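Hi all, it's Olesia again from the Wullby town history group. I'm looking for people who keep a diary, or used to, or have a grandmother's diary sitting in a drawer somewhere!

We're putting together a book of ordinary days in Wullby and Midton, one entry for every day of the year, pulled from as many different years as we can manage. The oldest one we have so far is from 1836 and it's mostly a man complaining about his neighbor's pigs. I love it. But we're very short on anything after the war, and February is practically bare (does everyone quit by then?).
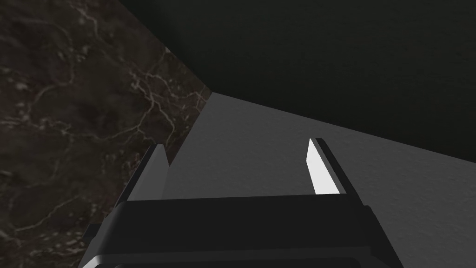 You don't need to hand over the whole thing. Pick up to 4 entries, each one 300 words or less, and type them up just as they were written, bad spelling and all. Weather, what you had for supper, a fight over the car, all good. If you'd like names changed, tell me which ones and I'll do it before anyone else reads them.

I also need two people to help with typing. Some folks have old notebooks in handwriting that makes my eyes water, and I can't get through them alone – an evening a week until spring would do it, and you can work from home. It's unpaid, I'm afraid, but you'll get your name in the front and a copy of the book. We're printing 500 with Durnent Press.

If you'd rather talk first, come find me at the Hakim Street library any Thursday after six. I'm at the long table by the maps, usually with a thermos. Otherwise leave your entries at the front desk in an envelope marked DIARIES, with your phone number on the back so I can call you with questions.

Olesia Kuzmenko
Posted 2021-11-09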